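FOR IMMEDIATE RELEASE - August

Womiten releases Tatley, a way to teach robot arms from far fewer demonstrations

Brellport - Hi, I'm Leen Abou Jaoude, and I lead the manipulation group at Womiten. We're putting out our new training method today, and since I've spent most of the past year with it, I asked if I could write the announcement myself. They said yes!

Tatley is a method for teaching a robot arm small pick-and-place jobs. We've been working on it with a white arm, a black gripper and blue pieces you could lose in a coat pocket.
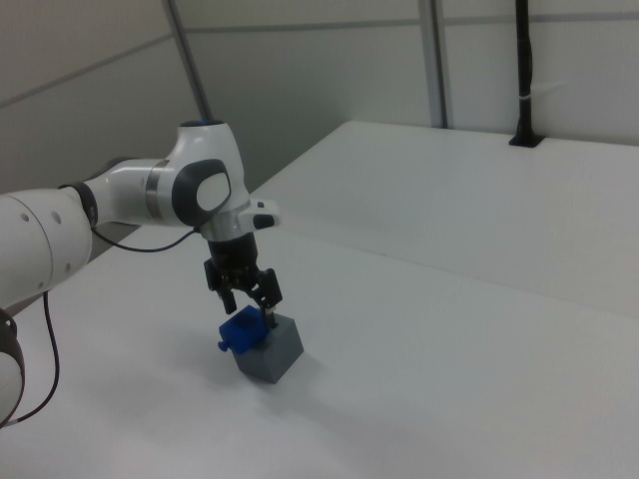
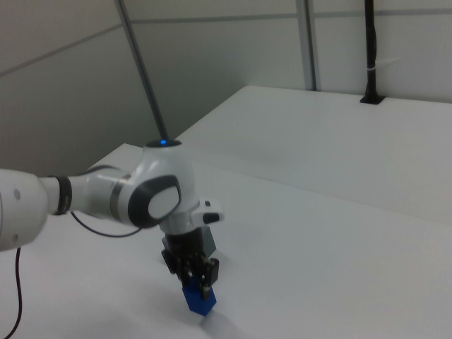
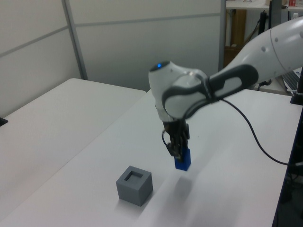

A blue piece and the arm's black gripper, on our white tabletops.

How many demonstrations does the arm need before it can do a job by itself?

Thirty, for the block task. A person guides the arm through the job 30 times, and Tatley takes it from there. Our own earlier method, Sequeira, wanted 90 for the same task, and I can tell you that guiding an arm for the 90th time is a long way to spend an afternoon.

The savings come from how we treat the last little stretch before contact. Most of a demonstration is just travel (arm goes over here, arm goes over there), and a learning system can get that part pretty quickly. The fussy bit is the final approach, when the fingers have to line up with something small and close on it. Tatley splits every demonstration into 2 pieces, travel and contact, and trains on them separately. Then it goes back over the contact piece 3 times, each time with the starting position nudged a bit, so the arm learns what to do when it arrives slightly off.

I'll be upfront about what we don't have yet. Everything in this release was done with rigid objects on a flat table. Soft things are still hard for us - cloth especially - and we haven't tried Tatley with two arms sharing a job. Shiny objects also give our cameras trouble, and I'd like to have a better answer for that before winter.

We're releasing the training code, the block demonstrations and a short write-up of the runs that failed. I pushed for that last one! When I was starting out, I learned a lot more from other people's misses than from their highlight reels, and some of ours are pretty instructive.

Labs that want to try Tatley on their own arm can ask for access through the Womiten research desk in Brellport. Tell us what arm and gripper you're running and what you'd like it to pick up. Reporters are welcome to get in touch the same way, and I'm happy to talk through the method by phone most mornings before 11.

Media contact: Leen Abou Jaoude, Womiten, Brellport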